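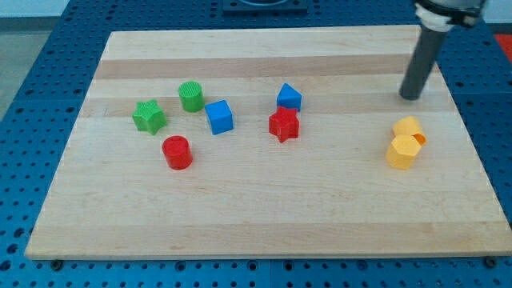
Have you ever wondered why a wooden cutting board has stripes? Most of us walk past one in the kitchen every day and never give it a second look, but a board has quite a story to tell if you're willing to lean in close! Many boards aren't one big piece of wood at all. They are made from long, thin strips glued side by side, and on the board under the colorful blocks you can find the strips easily, some of them cream and some more like honey, with one darker tan stripe running across the upper part. Every strip has its own color because wood is a bit like hair, and no two trees grow it quite the same.

So why go to all that trouble? Well, wood likes to move. It swells a tiny bit when the air is damp and shrinks again when the air is dry (you can't see it happening, but it does), and one wide plank can slowly bend until it rocks on the table like a seesaw. When lots of narrow strips are glued together, they help hold each other flat.

Now it's your turn to be a wood detective. Ask a grown-up if you may look at a board at home, and run your finger slowly across the top. Can you feel where one strip stops and the next one starts? On a well-made board you probably can't, even when your eyes can see the line perfectly well.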